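Busville cell, progress report for March

Hi all, this one is a bit longer than last month's, mostly because the cell was down for part of it and I owe you the story. Short version for anyone reading on a phone: the arm is back up, we're on budget apart from one order I'll get to, and the Mikbridge milestone has slipped by 2 weeks. I'm not thrilled about that, but I'd rather tell you now than in May.

When I last wrote we had just moved the table away from the window and I was feeling pretty smug about it. Then the arm started stopping short on its way down. It wasn't by much, a hair at first, and I spent two full days blaming the calibration file (my calibration file, which I'd rewritten the week before, so it was a fair suspect). I put the old file back and got the same thing. Then I put a wrench on the flange screws and found one I could turn with my fingers. Not a great moment!

So everything below the wrist came off. I cleaned both faces, checked the flange for burrs, put in new screws with thread locker and torqued them in a cross pattern, going around twice. The old screws are in a jar on my desk in case the Braller rep wants to look at them. I've also put a paint stripe across each screw head so that anybody walking past can tell if one has moved.

With the rod back on I redid the tool length from scratch. The number we'd been using came off the drawing, and the drawing was never updated after the tip was changed last fall. Measured properly, the rod is 7 mm longer than the software thought it was. That explains the scuffs on the first board, and also why we had that fudge factor in the code that none of us wanted to own up to. It's gone now and good riddance.

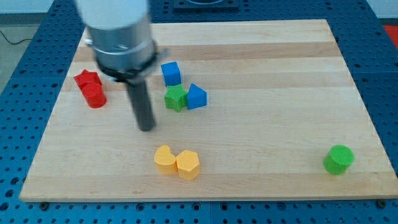

The other thing I changed is how the check-out goes after any work on the arm. Before, I'd jog it around by hand for a bit, decide it felt fine and go get lunch. Now there's a written routine: slow descent to a hover over the board, stop, feeler gauge under the tip, write it down, then on to the next spot. After that come the foam blocks, starting slow and working up to normal speed. I ran 110 pushes that way on Thursday and the arm didn't fault once. A few of the blocks ended up somewhere other than where I wanted them, but that's the policy's problem and a different section of next month's report.

Foam, by the way, was a good call. I know there was some grumbling about it looking like a kindergarten in here. But when your tool length is wrong, you really want the thing you run into to be squishy.

On to money. The one unplanned item is a spare flange and a second rod from Van der Merwe, along with a decent torque wrench to replace the one that had been dropped. The whole order came to 4,000 dollars, and I've taken it out of the travel line, where we were running under anyway. If you'd prefer it charged to equipment, tell me before the quarter closes and I'll move it.

The service log has moved too. It used to be in my notebook, which was fine until I was out sick, and now it's a shared sheet with a tab for the arm, one for the table and one for cables. The cables tab is already longer than I'd like. The run across the floor needs a proper cover and I've got one on order.

For next month I've got the Mikbridge test set to finish, the cable cover to fit, and a re-torque of the flange screws after the first long stretch of running. I also want a second person trained on the tool length routine. If you're planning to come by, mornings are best, as I've usually got the arm running unattended checks after 2 and can't stop it without losing the batch.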